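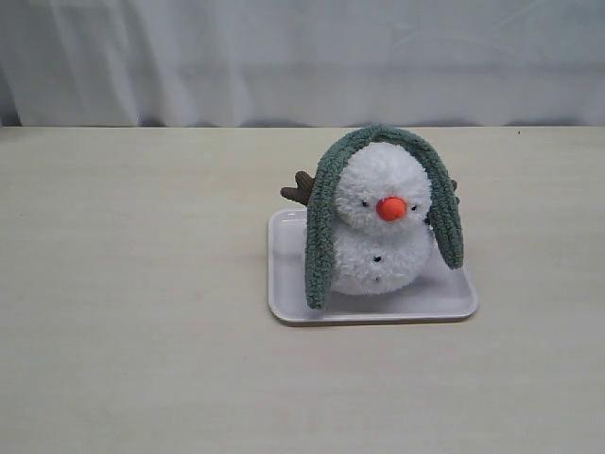
Skonum Fight Pass, one year of use

Search reviews Enter keyword Go

I bought the yearly pass of Skonum in December of last year, and now the renewal comes, so it is a good moment to write what I think. The price for me was 50 dollars for the year. I watch mostly kickboxing and grappling, a little boxing, and almost no team sports. If you want football, this service will not help you.

First, the live events. The main reason I subscribed was the Uchida series, which Skonum shows complete, from the first preliminary bout until the last interview. My former service began the broadcast only with the main card, and I missed many young fighters this way. On Skonum the stream opens 30 minutes before the first bout, with a clock on the screen, so I know if I have time to cook. I appreciate this small thing very much.

The picture quality is good on my computer and good on my phone. On the television I use a Hemix box, and there I had difficulties. The Hemix application is clearly older than the others. It forgets my place in a long replay, and two times it asked me for the password in the middle of a title fight. I wrote to the support service. They answered on the next day, in a polite way, and told me to install the application again. After that the password question did not return, but the place in the replay is still forgotten.

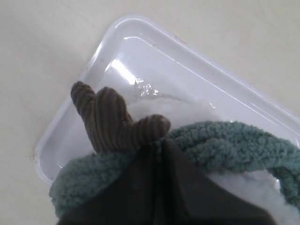

The commentary deserves its own paragraph. You can choose between three languages, or only the sound of the arena. I choose the arena sound more often than I expected. At the Grellau event in spring you could hear the corners giving instructions between the rounds, and for a person who trains, even at a modest level as I do, it is a real lesson. The English commentators are correct and know the rules, but they speak too much about the next event while the present fight is still going on.

Then the archive. The library page says 3,671 bouts, and I believe it, because I have not come to the end of anything. The problem is the search. It looks for the name of the event and the name of the fighter, but you must write the name exactly as they write it. If one letter is different, the result is an empty page. You cannot filter by weight class. You cannot filter by the way the fight ended. I wanted to watch only decisions from the Grellau hall, to study the scoring, and I had to open the cards one by one. After a long evening I had a list on paper, and this is not how it should be in a paid service.

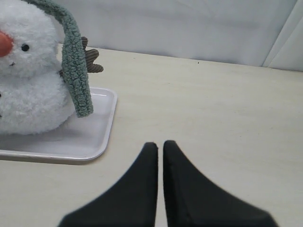 White plush snowman, December

Spoilers are handled better. There is a setting with the name "Hide results," and it hides them really everywhere, also in the notifications. The length of the video is hidden too, so you do not guess that the fight will finish in the first round. It is turned off when you open a new account. Turn it on in the first minute.

About the documentaries I have less to say. There are training camp series of several episodes, made with care, but all of them have the same slow music and the same morning run. I finished one and stopped the second. My wife liked them more than I did, and she does not watch the fights.
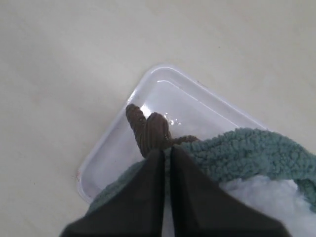

One warning about the payment. The pass renews by itself, and the message about it comes only seven days before. To cancel, you must go to Account, then Billing, then a small gray link at the bottom. It worked without trouble when I tried it with the monthly plan of my brother, but you need to know where the link is. There is also no family plan. Two devices can play at the same time, the third one gets an error.

Good points: complete Uchida cards, arena sound, results hidden properly, fair price for the year.

Bad points: weak search, old Hemix application, renewal message too late.

I will renew for one more year. If they repair the search I would give five stars, for now it is four. For somebody who watches only the big title fights, I would recommend the monthly plan and to stop it in the months without an event.

Posted 2023-12-12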